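Section 2: Setting Up Your Clevholm Turntable and Playing Your First Record

Congratulations, the hard part is over! The deck is out of its packing, the platter is on, and you're a few small jobs away from hearing some music. Take your time with these. A well-set arm makes even a tired old pressing sound great.

Before you start
Put the Clevholm on a level surface, away from your speakers. Leave the power off and the stylus guard on until step 6.

1. Lay the felt mat on the platter, Stelska logo facing up.

2. Slide the Ljungberg cartridge shell into the end of the tonearm and turn the locking collar until it is snug. Finger tight is plenty.

3. Screw the counterweight onto the back of the arm, numbers facing you.

4. Set the anti-skate dial to zero and unclip the arm from its rest. Turn the counterweight slowly until the arm floats level by itself. (This is a lovely moment when you get it right!)

5. Hold the weight still and turn only the front ring to zero. Now turn the whole weight, ring and all, until the ring reads 2. Set the anti-skate dial to 2 as well.

CAUTION: Keep one finger under the arm lift while you balance. An arm that drops onto the platter can bend the stylus.

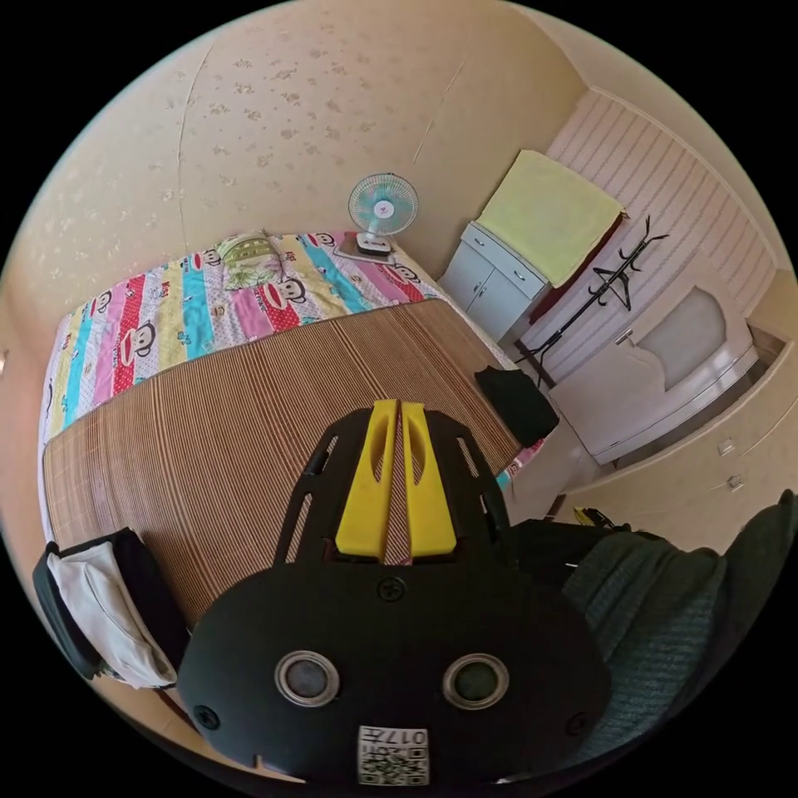
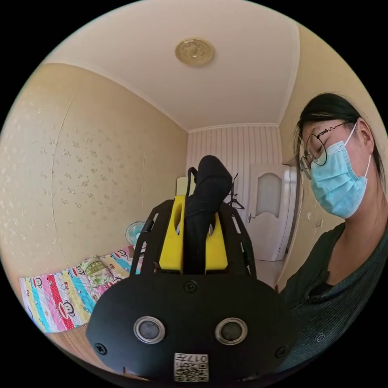
Both views: black housing with two round metal-rimmed openings, yellow uprights behind.

6. Return the arm to its rest, clip it in, and pull the stylus guard straight off.

7. Plug the red and white leads into the PHONO input on your amplifier and fasten the ground wire to the post marked GND.

NOTE: No PHONO input? Flip the switch on the back of the deck to LINE and use any spare input. Leave the ground wire off in that case.

8. Choose your speed, switch on, and lower the arm with the lift lever. Enjoy it — you've earned a whole side!

Your numbered test pressing
Every Clevholm comes with a Vivent test LP, cut for this deck and limited to 2,401 copies. Your copy number is on the inner sleeve. Side A has channel checks and a tracking test; side B is pure music, and it's a beauty on a quiet evening.

If you hear buzzing on the loudest band, go back to step 4 and balance the arm again.

Stylus life
Brush the stylus from back to front after every few records. Check it after 100 hours, and plan on a new one by 2,000 hours at the very latest. Replacement styli push straight on, with no need to rebalance the arm.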